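A Kitchen You Never Have to Clean

When a small company wants to teach a robot arm to help in the kitchen, the first problem is usually the kitchen. Somebody must rent it, fill it with things, and put everything back in place after each attempt. Plusell, a young firm with 13 employees, sells a different way. Its product, Pillirum, is a package of simulated kitchens in which a gripper can practice on the screen, day and night.

I spent most of January with the package on an ordinary office computer. The standard edition contains 50 rooms and 441 objects, and the buyer may combine them as he or she likes. My favorite became a pale counter with a white microwave and a glass cabinet on it, and I returned there many times.

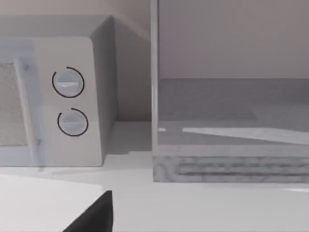 Yuxi Kong

The two dials of the microwave, one above the other, taught me a lot about what this product does well. Each has a raised bar across the middle for gripping, and a thin black arc goes around most of it, like the scale on a real oven. For a learning program, such details matter. A knob must be held at the bar and turned, and it is easy to miss by a finger's width.

Glass is the harder subject. "Our first cabinets were terrible," says Lenuța Oprea, who leads the modeling team. "The light went through them as if they were air, and the customers wrote to us that the arm drove straight into the door. We rebuilt all of them in one summer." In the present version the glass catches long reflections, and I found it convincing.

Installation took me one morning. The manual is clear, although the chapter about lighting assumes more knowledge than I have. I wrote to the support desk at four in the afternoon and had a useful answer from Baltazar Ledesma before dinner.

The smaller objects are sold in collections. The one named Flola is for baking, and it costs 727 dollars in addition to the basic license. I hesitated over this price. Then I placed its large oval basket on a white table and looked at it for a long time.

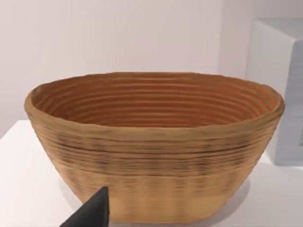 The oval basket from the baking collection, with the tip of the gripper in the foreground.

The rim is slightly uneven, and the coils become a deeper orange-brown toward the inside. A shape like this asks for a decision: should the fingers take the rim, or hold the wall from outside? I tried both in my tests, and I changed my mind more than once about which is better.

Not everything pleased me. Saving a room under a new name takes too many steps, and the search in the object list does not forgive a spelling mistake. I would also like more wear on the surfaces. My own counter at home has never been so smooth.

Yvette Fraser, who buys software for the appliance maker Ouellet, tested the package before me and decided on a license for one year. She advises new customers to begin with a single room and to learn it well before they add others. I did the opposite in my first week, and I lost two evenings by it.

Plusell plans to add bathrooms and a laundry room to the next edition. Owners of the present license will receive them without extra payment.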